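The Green Bedspread

Maricica Ardeleanu came back to her mother's town on the last bus in February, with one suitcase and the keys of a house that was now hers. The bus driver did not remember her, but he remembered the house. "The one after the pharmacy," he said. "With the pear tree." She said yes, although the pear tree had been cut when she was still at school.

The town was called Dultuva. In the years when she lived there it had two bakeries and a cinema. Now it had one bakery, and the cinema sold tires. She walked from the stop with the suitcase making a terrible noise on the stones, and behind the windows the curtains moved a little, one after another, the same as before.

She did not want to sleep in her mother's room. The first night she slept on the kitchen bench in her coat. The second night her back was hurting so much that she opened the door of the room, put on the lamp, and stood there for a long time. Her mother had left the bed made. On it was the green bedspread that she remembered from every winter of her childhood, and Maricica put her hand flat on it, the way a person touches a horse to find out if it is calm.
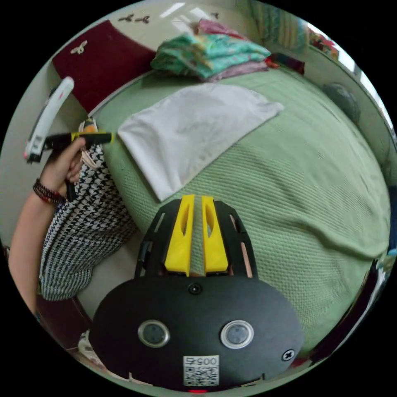

The light green bedspread, with its knitted grid.

Her mother had bought it from a woman named Bella, who came through Dultuva twice a year with a car full of cloth. There was a story about the price. Bella wanted 118 and her mother offered 52, and they drank coffee and shouted at each other until the evening, and at the end they agreed on 88 and kissed on both cheeks. Her father, who was listening from the yard, said that with so much coffee the bedspread had cost them the full amount anyway. He told this story at every wedding, including weddings of people who did not know Bella or the bedspread.

After he died her mother stopped telling it. She said it was his story and she did not know how to do the voices.

In the morning somebody knocked. It was a tall woman with a pot wrapped in a towel, and she was already speaking when the door opened.

"I am Yeshi Shiferaw, from the other side of the wall. You have to eat this today because I put too much butter. Your mother told me you will come in the spring, so you are early."

"She told you I would come?"

"She told me every week. Where can I put it? It is heavy."

They sat in the kitchen. Yeshi had moved to Dultuva six years ago to work as a nurse in the district hospital, and she had learned the language mostly from Maricica's mother, over the wall, so that she used old words which even Maricica had to think about. She called the refrigerator "the cold cupboard." She called Maricica "the girl from the letters."

"What letters?" said Maricica.

Yeshi looked at her spoon. Then she explained. When Maricica was working abroad, in Misumby, she had telephoned home on the first evening of every month, for thirteen years. The calls were short. Her mother asked about the weather and about the food, and she said everything was good. But after each call her mother sat down and wrote what she had wanted to say. In the last years her hands were bad, so she spoke it and Yeshi wrote it.

"I made many mistakes," said Yeshi. "She didn't let me correct them. She said you would like them."

"She never sent me any."

"No. She said the post is expensive. I think she was shy with you."

Maricica stood up and washed her plate, although there was still food on it. Outside a dog was barking at the pharmacy. She washed also the spoon, and the cup, and another cup that was clean.

"Where are they?" she asked at the end.

"In the room. Beside the bed, low down. She could reach it without getting up. My nephew Gebru fixed her a shelf there."

Maricica said that she had not seen any shelf. Yeshi said this was because she had looked like a guest looks, from the door.

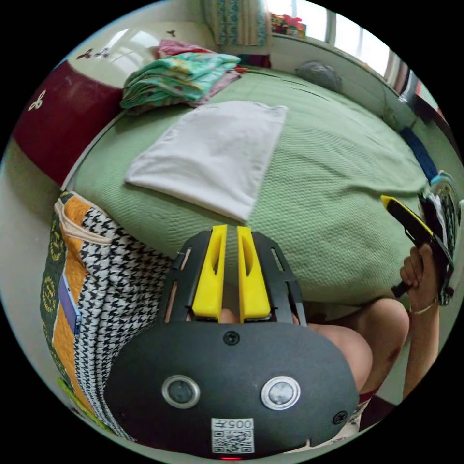 In the bedroom, low down beside the bed.

She waited until Yeshi went home. Then she went into the room and sat on the floor, with her back against the wall and her knees up, as she used to sit when she was small and her mother was sewing. From there everything was higher and more serious. She found the shelf with her hand before she found it with her eyes. On it was a biscuit tin, and in the tin were 30 envelopes, tied together with the blue string that the bakery puts on cakes.

None of them had an address. Each one had only a month written on the front, with no year, so it was not possible to know where to begin. There were four Februaries. She took the one where the handwriting was not her mother's.

"My dear girl," it said, "today you told me it is raining there and you ate fish. I have also rain. I did not eat fish, I ate the soup of yesterday, but I told you chicken because I did not want you to worry. Yeshi is writing this and she says to tell you her soup was better. I want to ask you if you remember how your father was telling about Bella and the bedspread. I tried it on Yeshi. I did the voices. She laughed so much that she had to go and stand in the yard."

Maricica read it to the end, and then she knocked on the wall, three times, not very hard. After a moment somebody knocked back.

"Are you busy?" she called.

"I am making coffee," Yeshi shouted through the wall. "Why?"

"Come and do Bella for me. I only know how he did her."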